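Der Getränkespender auf dem runden Tisch

Zum Frühjahr wurde die Getränkeecke im Hause Huvivmont neu geordnet. Der Verfasser legt nachfolgend seine persönlichen Eindrücke dar.

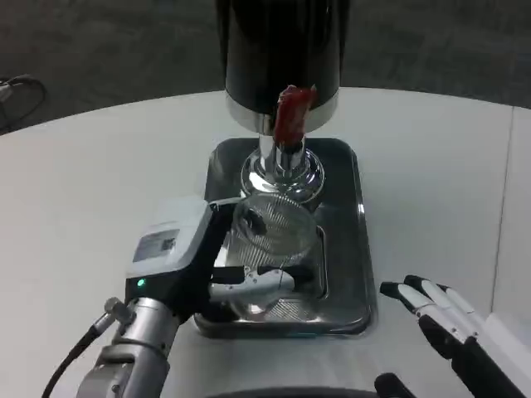

Olteck

Der runde weiße Tisch wurde beibehalten. Auf ihm steht nun der schwarze Spender mit verchromtem Fuß, den wir im Dezember bei Clostetti bestellt haben. Die Lieferung nahm 3 Wochen in Anspruch. Das Glas wird mittig unter den Auslauf gestellt – die Abtropfschale aus Edelstahl fängt auf, was danebengeht.
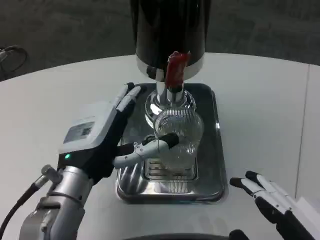
Geripptes Glas unter dem Auslauf

Für Tee empfiehlt sich eine Füllung bis zur halben Höhe. Bestellt wird weiterhin die Mischung von Ó Gríofa, zuletzt einige 400 Gramm.
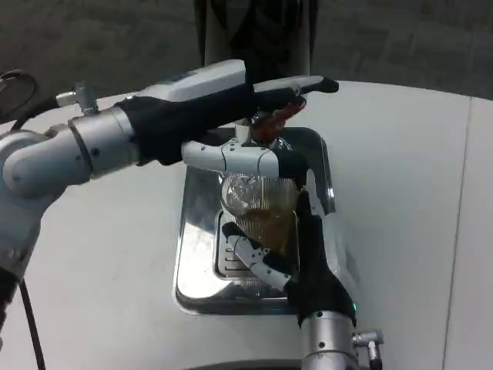 Reinigung und Pflege

Schale und Gitter sind abends abzuwischen. Benutzte Becher verbleiben bitte nicht auf der Tischplatte,

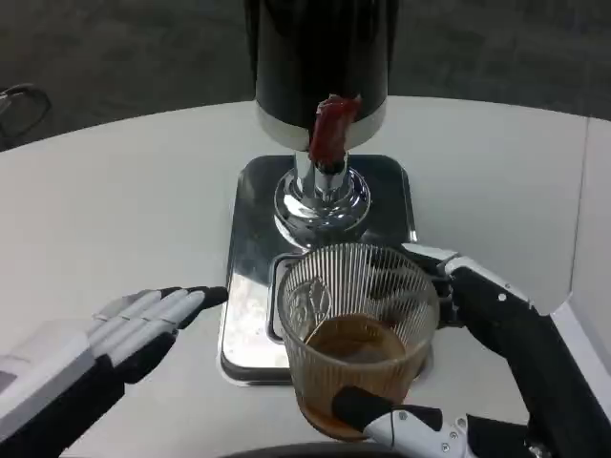 und auch Löffel gehören in die Küche. Über die Wahl der Teesorte für den Sommer wird an dieser Stelle gesondert berichtet.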